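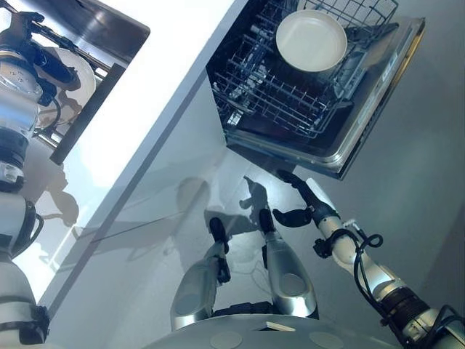 MEDIA RELEASE
For use from Friday, 6 am

Household testers call time on the "just chuck it in" dishwasher

Fallar, the independent home testing group, has spent the summer loading, unloading and swearing at dishwashers, and it has come away doubtful about most of what is printed on the showroom sticker. Its kitchen report, out this April, says the number of place settings a machine claims to hold tells a buyer very little about how many of their own dirty plates will fit.

The report covers 259 loads run in ordinary home kitchens, using whatever the households had eaten off that night. No matching test crockery was supplied. Bowls were the wrong shape, pasta plates had wide rims, and one family's favourite mugs turned out to be taller than the gap between the racks.

"Everybody quotes the capacity figure and I have yet to meet a person who has reached it," said Tarun Dhillon, who led the kitchen work for Fallar. "You'd need a set of crockery bought to suit the rack, and you'd need to eat off all of it at the same meal. I don't know who lives like that."

Racks were the main source of complaint. Fixed tines set close together suit thin, flat dinner plates and not much else. Deep bowls end up leaning on each other, and a plate laid flat across the wires takes up the room of several stood on edge. Households did this again and again, usually at the end of the night with one plate left over and no slot to put it in.

Fallar also looked at the popular claim that rinsing is a thing of the past. Its testers are not convinced. Scraping was enough for most loads, but egg, porridge and baked cheese were another matter, and the report advises people to trust their own eyes over the brochure. Porridge pots were the worst offenders. The testers would still put them in the sink.

On bending and reaching, the findings are blunt. A floor-level machine asks the user to stoop over an open door, pull a loaded rack towards their feet and lift things out from the back. Testers with sore knees or backs tended to leave the lower rack until last, and in 2 of the households it was regularly left for somebody else. Drawer-style machines were easier on the back but gave up room for big platters and oven trays.

"We were told at the start that a smoother rack would fix it," said Deepak Nigam, who wrote the section on unloading. "A smoother rack is nice. You're still bent double with a wet plate in your hand – and the cupboard it belongs in is above your head on the other side of the kitchen."

The group was no kinder to the extras now sold alongside the machines. Ultero, a clip-on divider meant to hold odd-sized dishes upright, worked well with side plates and popped off under anything heavier. Katiyar, a set of soft sleeves for the tines, kept glasses from knocking together but collected a grey film that had to be scrubbed off by hand. Fallar says neither is a bad product. It does question whether people should be paying extra to sort out a rack that came with the machine.

The report stops short of naming a best buy. Dhillon said the group had argued over it and decided that a ranking would be out of date by the time the next lot of models reached the shops, and would in any case depend on whose plates were used.

Buyers are instead urged to take a dinner plate, their deepest bowl and their tallest mug to the showroom and try them in the rack, whatever look they get from the sales staff. They should pull the lower rack all the way out, push it back in again, and see whether they can reach the far corner without kneeling. Anyone fitting a new kitchen is asked to think about where the clean plates will go before choosing where the machine sits.

Fallar accepts no payment from makers or retailers. Ultero and Katiyar were bought at full price. The kitchen report was produced with Trandia, which arranged the household visits and had no say in the findings.

Copies are free to households and local newspapers on request. Tarun Dhillon and Deepak Nigam are available for interview on Friday until 2 pm.

ENDS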